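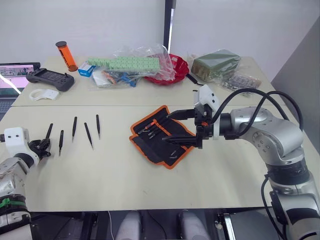 Workshop Tips for Members of the Limsakul Robotics Club

Lay the tool pouch flat and fully open before a packing trial begins. Tweezers should be set down in a row, with space between them for the gripper fingers. 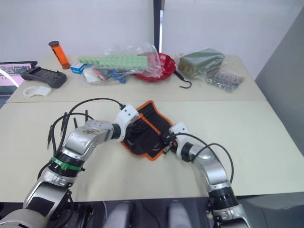

Bags, boxes and handheld controllers belong at the back of the table — never beside the pouch. Teams entering the Timen round are allowed 300 seconds and 3 attempts. Arm cables must be checked before each attempt. Spare tweezers are kept in drawer 9.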